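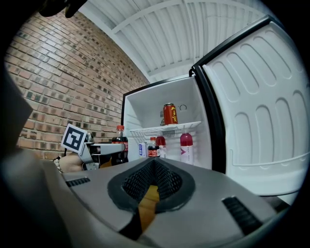 Marker tracking drops out when my hand-held gripper goes inside a mini fridge

Asked by Hậu Quách, 20/12/2018

Hi all! I'm building a pair of hand-held grippers at our shared shop so I can record myself doing chores and play the motion back on a small arm (the arm is a Chu kit, still in pieces on my bench). Best project I've ever started. Opening jars, stacking cups, all great. The fridge is where it falls apart. As soon as the jaws pass the door the position starts to jump, and in my last run of 200 frames I lost the marker in 41 of them.

I started with one flat card on top of each gripper and have also built a version with cubes. 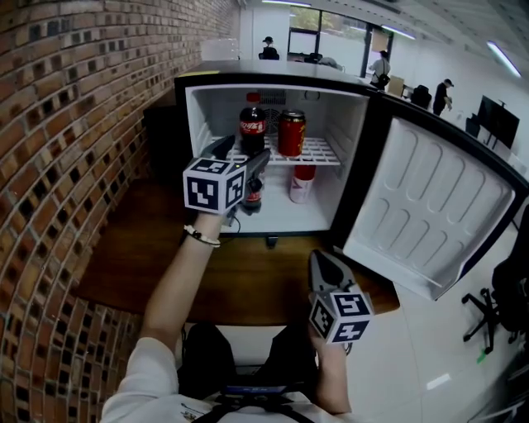
Cubes were a huge step up on the open bench and I love them! I only get trouble near the shelf. With the left gripper up by the cola bottle I have codes on the front, right side and top of the cube, so I'd expect plenty to lock on to, and it still jumps. Camera is a wide lens, calibrated in November. Is it glare off the white liner, or the lens?

2 answers

Hildegard Reinholz
Love this build. My money is on the lens. Print a new calibration board and hold it way out in the corners, and up close too, then redo the fit with a fisheye model. Mine was fine in the middle and terrible everywhere else until I did that. Also lock your exposure before you reach in. A white liner makes auto exposure hunt, and the black squares wash out for a few frames each time. Check that the white border around each code is wide enough while you're at it, I had to reprint a whole set on matte paper.

wovora3011
had same thing, just turned the fridge away from the lights. worked for me. cool grippers!!

Comment from Hậu Quách
Exposure lock got me most of the way, thank you!! Doing the board tonight.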